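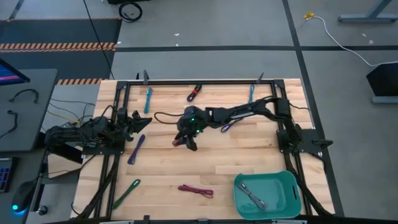 The Great Cable Sort, Part One

Hi and welcome back! If you've been following along since I started clearing out the spare room in Clistcombe, you know that November was always going to be cable month. I have been putting it off for ages (first it was the books, then the jigsaw puzzles, then I suddenly felt very strongly about repainting a shelf), but the drawer under my desk finally got so full that it wouldn't open more than a hand's width, and I had to fish things out with a ruler.

So this page is about cables, and mostly about folding them, and a little bit about color. I love colored cables. I started buying them when I was sharing an office in Juvotbridge and every single charger on the floor was white and every single one went missing. Purple ones came back to me! Magenta ones came back to me even faster. My friend Ravinder Lévesque thinks I'm being silly and says a label does the same job, but Ravinder also has 40 labels still on the sheet and a shoebox full of mystery wires, so I'm not taking notes from that direction.

The folding is easy once you've done it a few times. I used to wrap everything around my fingers in a tight little circle, and the ends always came out bent. Now I go back and forth in long loops, about the length of my hand, and fasten the middle. You end up with a slim bundle that lies down flat next to its neighbors and doesn't roll off behind the printer. Don't pull it tight! If the cable is fighting you, let it curve the way it wants to and start over from the other end.

A wooden tabletop is my favorite place for this job. You want enough room to spread everything out so the bundles don't touch, otherwise they find each other and you're back where you started. Light blue, purple, green, magenta, all laid out on pale butcher block — I think it looks like a candy counter.

The black and dark brown ones are the hard part for me. They all look alike from across the room, and I always leave them till the end, when I'm tired and want my tea. I've started doing them earlier in the evening and it does go better.

For the basket I like plastic, with a handle cutout so you can pull it off a shelf with one hand. Teal is a good color for it (gray cables show up nicely against it, and they need all the help they can get). I paid less than I expected for mine at Mudaliar, the housewares place on the corner, and went back the same week for a second one for batteries.

Things I still have to figure out: where the long extension cords go, whether I need two printer cables when I have one printer, and what on earth to do with the old phone chargers. There's a drop-off bin over in Ostell that takes them and I keep meaning to drive out there.

Part Two will be the drawer itself, with dividers. I've already measured it wrong once.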